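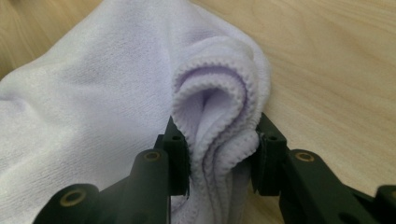
Cloths and Towels: the Hindow Flat

This gallery covers the household cloths I use and look after at the flat in Hindow. I started it in April when I was clearing the linen cupboard, and I have added to it as things came out of the wash or out of the back of a drawer. Most entries are towels and cleaning cloths. Bedding has its own page, and so do the curtains. Notes on washing are what suits our water and our machine.

Pale lavender microfibre towel
Soft, with a slightly velvety surface that picks up every crumb if the table hasn't been wiped first. The edge is overlocked all the way round and has a bit of a wave to it, which gets worse if you pull it while it is damp.

Lavender towel, care
Washed at 40 with the other pale things and no softener. In some lights it looks white, and it has been put away with the whites more than once.

White bath towels
Bought from Deletti when the shop was still in the arcade. The loops have flattened near the hanging tabs but they dry a person perfectly well.

Hand towel, blue stripe
One of a pair. The other went to my sister with a basket of bread and did not come back.

Waffle tea towels
Good for glasses. They shrink a lot in the first wash, so the hem ends up tighter than the middle and they never iron flat. I have stopped ironing them.

Linen tea towel, Kiiskinen
Stiff for the first year and very good after that. The pattern has faded along the fold lines, as I kept it folded the same way for too long.

Floor cloth
Grey cotton, coarse weave. Rinsed in the bucket, wrung out and hung over the bath. It is kept away from everything else on this page.

Window cloths
Thin microfibre, flat weave. Used with plain water and a drop of vinegar. They leave no fluff, but they drag on dirty glass, so the sill and frame get done first with an old rag.

Dusters
Yellow, the usual sort. The dye runs, even after several washes. Wash them alone or with the floor cloth.

Bath mat
Heavy looped cotton. It takes 2 days to dry indoors in winter and about an afternoon on the balcony in summer.

Guest towels
The ones with the drawn-thread border. They were my grandmother's and are used for guests who will hang them up afterwards.

Rag bag
Old pillowcases and anything with a hole in it. Buttons and tapes are cut off before it goes in.

Mending a loose edge
When an overlocked hem starts to come undone I pull the tail through to the back with a needle, knot it and trim it. On thick towelling I go over the last bit with a zigzag on the machine. If you only snip the thread it carries on unravelling at the next wash.

Folding
Bath towels go in thirds lengthways and then in half, with the fold facing out. Small cloths are rolled. Microfibre won't hold a sharp crease, so I fold it loosely and put it on top of the pile where nothing presses on it.

The cupboard shelf
Lined with plain paper, changed in spring. Tea towels on the left, bath towels in the middle, small cloths in a tin from the Nilunitz market. The tin rusts if anything goes in damp.

Weights
I am asked about this by email quite often. The towels I like best for everyday use are 300 grams to the square metre. Heavier ones feel nice in the shop and take too long to dry in a small flat.

Still to be added: the beach towels, the kitchen apron and the oven cloths, which are at the flat in a box I haven't unpacked yet. I would also like to find out the maker of the striped hand towel. The label has washed out completely, but if you recognise a narrow double stripe with a plain selvedge, please write.

Contact: Nélida Sepúlveda, via the form | Text and photographs © Nélida Sepúlveda | Back to top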